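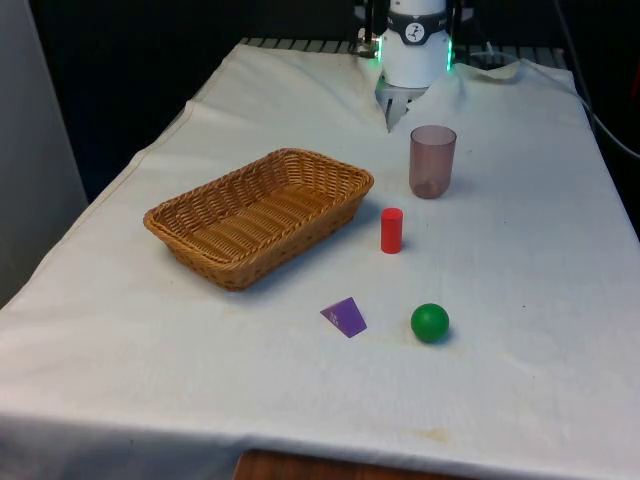 Home | Projects | Methods | Checklists | Data Notes | Contact

Cell Inspection Checklist: Basket Placement Study, Fixed-View Labeling
Helstead Manipulation Group, Cell 2
Revision used for the October block
Inspected by: Waltraud Widmer
Second reader: Renji Tsuji

Scope

This checklist covers the table cell used for the basket placement study. The study compares two ways of deciding whether an object has been placed: a label made from the final image of one fixed camera, and a label made from several fixed cameras over the last part of the episode. The inspection is done before the first episode of a session and again after any stop longer than a lunch break. Each item is marked OK, OPEN or FAIL. An OPEN item may be carried for one session with a comment. A FAIL stops recording.

Section A. Stop circuit and access

A1. Emergency stop pressed at the operator desk, arm drives drop out. OK.

A2. Emergency stop pressed at the table side, arm drives drop out. OK. The button was stiff on first press. Pressed five more times without a fault.

A3. Restart needs a deliberate reset at the desk. OK.

A4. Speed limit set to the reduced value for cloth-covered surfaces. OK. The limit is stored in the session profile and must be read back from the controller. A value shown in the desktop panel does not count as a reading.

A5. Reset work on the table is done with drives off. OK, with comment. During the previous session one reset was done in hold mode. Operator reminded. Hold mode is not an off state, and the Boateng procedure on which this section is based makes no allowance for it.

Section B. Grippers and end-of-arm parts

B1. Fingertips secure, no play when pushed sideways by hand. OK.

B2. Fingers close fully and open fully on command. OK.

B3. Indicator lights match the state shown on the controller. OK. Check the state against the controller text. Do not go by color from memory, as the units in this cell do not share one color code.

B4. Grip force set low enough for the plastic cup. OK. Set with the cup and then confirmed on the purple block, which is the harder of the two to hold.

B5. Fingertip clearance inside the basket. OPEN. The release height was set for the middle of the basket floor. Toward a corner, the outer side of the finger linkage comes close to the rim before the object is low enough to let go. Christos Zervas measured the remaining gap and considers it acceptable at reduced speed. To be measured again if the basket is replaced.
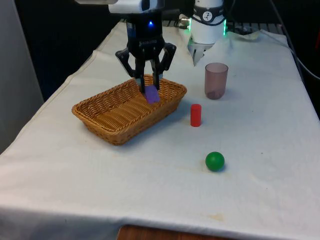

Photo: Styliani Alexiou / Helstead Manipulation Group

The block in the basket with the fingers still closed on it is the case the labeling rule has to deal with. Under the single-image rule this would be scored as placed if the episode happened to end there. Under the multi-view rule it is scored as held, and becomes placed only after the fingertips are clear of the object in at least two views. Reviewers should mark the moment of release and leave the moment of first contact with the basket unmarked.

Section C. Table surface

C1. Cloth covers the full working area. OK.

C2. Cloth lies flat where objects are set down. OK. Light creases are accepted. A ridge high enough to tip the red cylinder is not. Stand the cylinder on the ridge and let go.

C3. Cloth is clear of moving parts. OPEN. The cloth gathers at the back edge below the white wrist and rises around the fingers. Pull it back and smooth it before homing. If the fold has to be pulled back more than once in a session, change to FAIL and refit the cloth. Vaughn Delacroix asks that this not be solved with tape on the tabletop, which left residue at Skisbridge.

C4. Stains and marks noted. OK. Faint yellowish staining toward the front. It does not affect the object detector at the current threshold. Note any new mark in the session log so that it is not taken for an object later.

C5. Front edge of cloth hangs free and is not caught. OK.

Section D. Objects

D1. Object set complete: basket, cup, red cylinder, purple block, green ball. OK.

D2. Basket empty at the start of the episode. OK. Check by looking into it from above the rim. The weave hides small dark items.

D3. Cup upright, open end up. OK.

D4. Cylinder standing on its flat end. OK.

D5. Ball at rest. OK. Wait until it has stopped before starting the episode. On this cloth it will sometimes settle into a crease a few seconds after release.

D6. No two objects touching. OK. 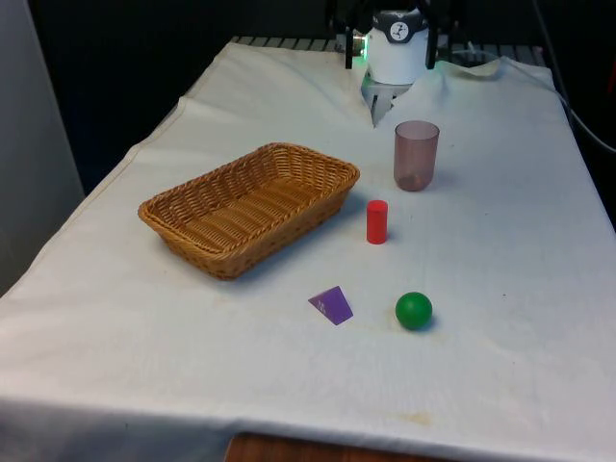

Start layout, basket empty.

D7. Layout matches the card for the session. OK, with comment. The card fixes the order of the objects and the direction of the basket. It does not fix exact spacing. Earlier revisions required measured positions, and the resets took longer than the episodes. Spacing is now read from the first image and stored with the episode.

Section E. Cameras, cables and background

E1. All fixed cameras return an image at the session rate. OK.

E2. Time stamps agree across cameras within one image interval. OK. Checked with a clapper card held over the table, drives off.

E3. Camera mounts tight. OK. Push each mount and compare before and after. If the basket rim has shifted in the image, repeat the calibration.

E4. Cables clear of the arm over its full path. OK. Run the path at reduced speed with a hand on the stop.

E5. Cables do not hide the basket in any view used for labeling. OPEN. A hanging cable that crosses the tabletop in a view is accepted if the basket opening stays visible from first approach to release. It is not accepted if it passes over the opening, even in part.

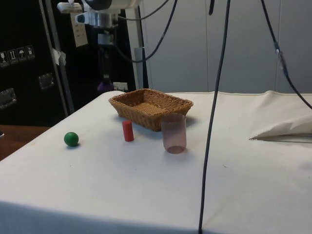 Two views with a clear basket opening are the minimum. With one clear view the session can be recorded, but its episodes go into the single-view group and are left out of the comparison. A view that is blocked for only part of an episode counts as blocked for that episode.

E6. Background unchanged from the previous session. OPEN. Equipment cases and poles behind the table may stay where they are, but they must not be moved between sessions in the same block. One case was moved on Monday morning and has been returned to its floor marks.

Section F. Result of the labeling check

The block so far holds 525 recorded episodes. After removing those with a blocked view, a bad time stamp or a missing start image, 451 remain. Both rules gave the same label as the human reviewer on most of these. They differed from each other on 24, and every one was read again by two people working separately.

Most of the differences were of the type shown in Section B: object inside the basket outline, fingers not yet open. A smaller group had the object resting on the rim, where the single image could not separate "on" from "in." The multi-view rule was wrong on a few of its own, all with the cup. Its walls let the weave show through, and the detector lost it against the basket.

For training, 306 episodes are used. The remainder is held back for testing. No episode from the held-back part may be used to adjust the release threshold.

Section G. Open items and actions

B5, rim clearance. Measure again after any basket change. Zervas.
C3, cloth at back edge. Refit before next session. Widmer.
E5, cable crossing. Reroute if any opening is covered. Delacroix.
E6, background. Tape floor marks for all cases. Tsuji.

Cell released for recording at reduced speed with four OPEN items.

Comments (5)

Garkadham_lab2
We run a similar check and had to add an item for the underside of the cloth. A ridge that looked like a crease was a cable tie.

Styliani Alexiou
Added to the draft as C6, thank you. It will be in the next revision.

m.orrin
For E2, how do you do the clapper card when one camera cannot see the middle of the table? We get agreement on three views and have to guess the fourth.

Renji Tsuji
Hold it over the basket. If a camera cannot see it there, that camera should not be used for labeling anyway. For the others, a light switched on and off in view also works.

tablecell
Is the cup error rate going to be reported separately? Putting it in with the opaque objects makes the multi-view rule look worse on the block and ball than it is. I would also like to see the rim cases listed by object.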